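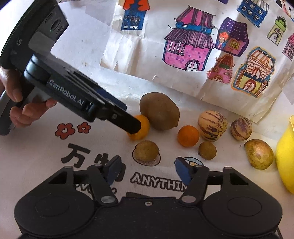
Speaker notes: The Fruit Table
Talk for the Onesia hosts' meetup. Shobha Nadar. Slides by Ravindran Alva, complaints to same.

Slide 1. Wait for the chairs to stop scraping. Say hello. Don't apologize for the clicker.

Open with the fruit bowl. Everyone owns one. It holds two bananas, a dead lemon and the spare keys. We put it in the middle of the table and call it hospitality, and guests walk past it for three days because they think it's decor. (Pause. If no laugh, go on briskly.)

Slide 2. The Michiels lunch, last June. I set out the big footed bowl, very handsome, filled to the brim. People ate the top layer. By evening the bottom layer had become a single item. I have been against bowls ever since and Ravindran says I should see someone about it.

Slide 3. What I do now: spread it out. Flat tray, low edges, a printed cloth under it, and let some of the fruit wander off onto the cloth. A guest who would never dig in a bowl will happily pick up an orange that looks lost.
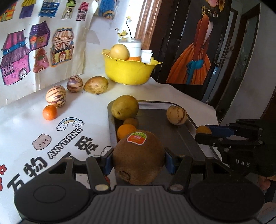
Slide 3. Gray tray, kiwifruit, oranges, pepino melon at the right.

Leave this one up while they ask what the striped one is. They always ask. It's a pepino melon, cream with purple streaks. Tastes like a cucumber that went to a good school. Buy it anyway, it starts conversations, and conversations are cheaper than flowers.

Slide 4. Stickers. Take them off or leave them on? I used to peel every one. Then I worked out how I was spending my mornings. Show of hands, then say I don't care.

Slide 5. Size and color. Put a big brown fruit next to a bright orange and both look better. Put five brown ones together and you have a tray of potatoes. Mention the Vestuteo brunch here ONLY if nobody from Vestuteo is in the room. 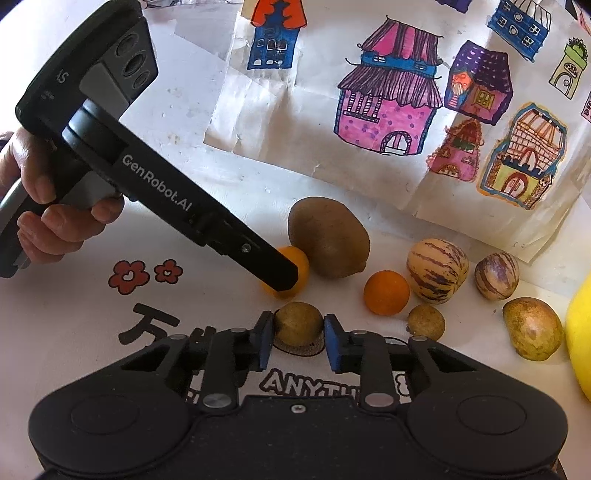 Small stuff goes near the edge where a hand lands first. Longans, mandarins, anything you can eat without a plan. The big ones can sit further back and look important. If you want a row, do a row, but let it bend a little. A perfectly straight row of fruit looks like it's waiting to be fingerprinted.

Slide 6. Money. I keep a fruit budget of 280 for a full weekend and I have gone over it every time, mostly on things I couldn't name. Skip the breakdown if we're behind.

Slide 7. Leftovers. Jam is a lie we tell ourselves. Send people home with a bag.

Questions. Someone will ask about fruit flies. Give that one to Ravindran.

Recent notes
Napkins: A Reckoning
Callus hosts' supper, seating plan and regrets
The Second Kettle
Who Took the Good Tongs

Last updated February 26, 2025

Contact Shobha | © Shobha Nadar | Back to top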